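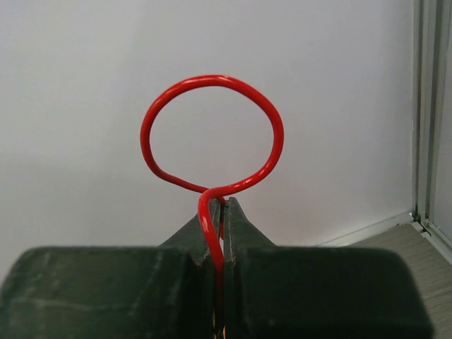 Rolus is a single-player puzzle game from the studio Ostden, reviewed for the spring list of the Skandcombe Games Library. The library lends titles to adult members and asks its reviewers to play each one to the end before a rating is given. The version tested was the standard home edition, played with a controller on a living-room television.

The player looks after a lighthouse on a coast where ships no longer call. Each evening the lamp has to be lit, and the route up the tower changes according to the doors left open the night before. There is no combat and no timer. A full game is divided into 4 chapters, and the reviewer finished it in more than 100 game nights, many of them only a few minutes long.

The first chapter is the strongest. Rules are taught through the building itself, and written instructions are rare. The sound of wind in the stairwell changes when a door above has been left open, and players who listen closely will save themselves a good deal of climbing. Members with hearing loss should turn on the visual cues in the settings menu, where they are switched off by default.
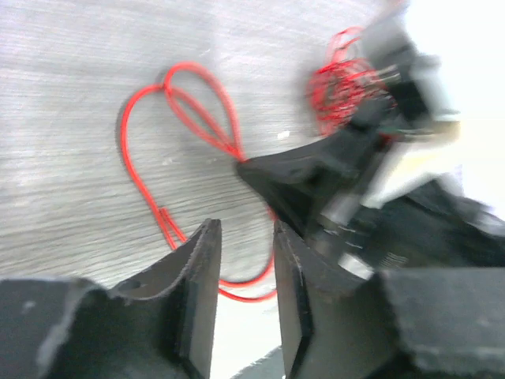

Chapter three is less successful. It adds a second tower and requires the player to keep both sets of doors in mind, yet the map shows one tower at a time. Two of its puzzles were solved by trial and error, and the reviewer could not work out afterward why the solution had been correct. Ostden has said that a map update is planned for June. This review does not take it into account.

Saving is automatic at dawn. Quitting in the middle of a night loses that night's progress, and the game gives no warning of this.

The story is told in letters found on the landings. They are short and well written, and the later ones deal with grief in plain terms. Members who play to unwind at the end of the day may wish to know this in advance.

Rating: 3 out of 4. Recommended for general lending, with a loan period of two weeks.

Leonie Janssen, reviewer
2026-03-15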